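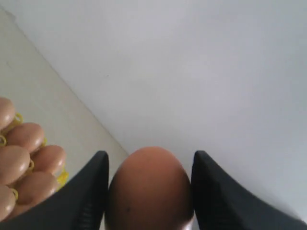

Can a hobby gripper kit pick up an egg without breaking it?
Mine can, once the closing force is turned well down from where it comes set, and I'd plan on spending an evening getting there.

That's the short version for anyone who came here from a search and has dinner on the stove. The long version follows, and I do mean long, so pour yourself something.

I've had the Nillik gripper kit on my bench for 14 days now. It's the two-finger one, sold by Cellen for $349, and I paid for mine with my own money after talking myself out of it most of the spring. You get the gripper, the little wrist camera with its bracket, a controller board, a bag of screws (with spares, bless them) and a printed booklet that is much better than it needs to be. You don't get an arm. I already had an old Plandov arm from a project I never finished, and the adapter plate fit it with 3 screws and a bit of muttering.

Putting it together took me one afternoon. The booklet says an hour, and maybe it would be an hour if you don't stop for a sandwich and then put the camera bracket on backward. I had to take the whole wrist apart again to get at it. If you buy one of these, look hard at the drawing on page 7 before you tighten anything!

Now, the eggs. I know eggs are what everybody tries, and I held off for a few days and did sensible things first, like blocks and a tape measure and a bar of soap. But a friend from the old shop, Vernon Turcotte, kept writing to ask if I'd done an egg yet, so I went and bought brown ones and got it over with. The black fingers are big next to an egg. From the wrist camera they take up a good deal of the view, and with an egg standing upright between them there is hardly any gap left on either side. I thought that would bother me when lining things up, but the tips and the top of the egg are all in sight, and that's really what you want to steer by.

At the factory setting I lost the first egg right away. I turned the force down a notch and lost another, and had scrambled eggs for lunch. Two notches lower it held, and I lifted it and set it down again over and over while my coffee went cold. Go lower still and the egg starts to slide, so there's a fairly narrow band where everything is happy. I wrote my number on a piece of tape and stuck it to the controller, because I know myself.

Picking up from the yellow plastic tray is harder than picking up from the open board. The eggs lie on their sides in there, close together, and fingers this wide want more room than the neighbors will give them. I get the best results starting with one on the outside and coming in slowly. Cellen sells a narrower pair of fingers, and I'm tempted, but I'd like to get good with these first. I also wish the software let you save a force setting by name. As it is you type the number in again each time you start up, and that's how I lost one more egg on a morning when I was feeling sure of myself.

A few of you asked how it compares to the Stöckli gripper I wrote up last year. The Stöckli is quicker and feels more solid in the hand, and its software is nicer to look at. But it came without a camera, and the force control was pretty much open or shut. For soft or breakable things I'd take the Nillik. For moving blocks around all day I'd probably still reach for the other one.

Would I buy it again? I think so, yes, though I'd order the narrow fingers in the same box and save on the shipping. If you've never wired up a controller board before, give yourself a free weekend and don't start after supper.

Next I want to try ripe tomatoes, if the garden gives me any this August that the squirrels haven't been at first. I'll put my force settings in the comments for anybody who wants a place to start.

Posted 13 Aug 2023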